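Grendville Community Kitchen School
Dish Room Basics, Handout 4: Plates, Stacks and Steel Tables

Welcome back! Last session was all knives and boards, so today we get to my favorite corner of the building, the dish room. I know it doesn't sound like much, but a good plate stack is a lovely thing, and by the end of the evening you'll be able to build one quickly and quietly.

Before you touch a plate

Wash your hands and dry them all the way up to the wrist. Clear the table of cloths, trays and anything that rolls. Wipe the steel with the grain (look for the fine brushed lines and follow them). Wiping across the grain leaves smears that show up as soon as the lights hit them, and then you'll be wiping it twice.

Our plates

We use the light plastic plates for the lunch service and the heavy Prarka stoneware for dinners. The Prarka plates weigh around 800 grams each, so please lift them in small numbers until you know what your arms will put up with. The plastic ones are so light that people get careless with them! They slide on each other and they slide on steel, and a tall stack can lean a long way before you notice.

Both kinds have a rim, and the rim is where you hold them. Thumb on top, fingers underneath, nothing inside the bowl of the plate. Try it now with the plate in front of you. Then try it with your other hand, which will feel silly for a minute or two.

Taking one from the stack

Start from one side. Lift the edge nearest your lifting hand, let the far edge stay low for a moment, and bring the whole plate up once it comes free. Pulling straight up from both sides can bring the next plate along with it, especially if there's a film of water between them. If two plates stick, set them back down and give the top one a small twist.

Putting one down is the same thing in reverse: low edge first, find the plate underneath, then lower your hand. Go slowly enough that you hardly hear it. I like to do a round of this with everybody quiet, and it's surprisingly good fun.

Stack heights

Plastic plates: 48 to a stack on the shelf, fewer on the table
Prarka stoneware: 6 at a time when carrying
Tsuji side bowls: never stacked inside the plates, they have their own rack

The full lunch set is 104 plates, so two tall stacks and a short one. Put the short one at the front and take from it first.

Drying

Plates go into the rack on edge with a gap between them. Plastic holds on to droplets much longer than stoneware does, and the ridge under the rim is the usual hiding place, so run a finger along it. Anything damp goes back in the rack. Please don't towel them, however tempting it is at closing time.

For next time

Practice the one-sided lift at home with whatever plates you own. Read the Clerkosance rack sheet in your folder, front and back, and bring a dry apron. We'll be doing cups and glasses, which stack very differently and make a lot more noise.

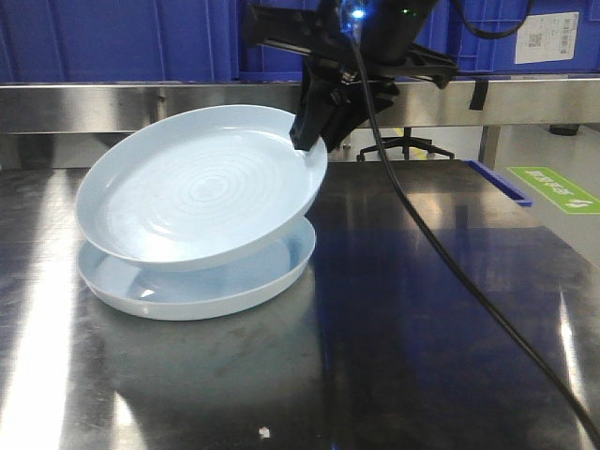
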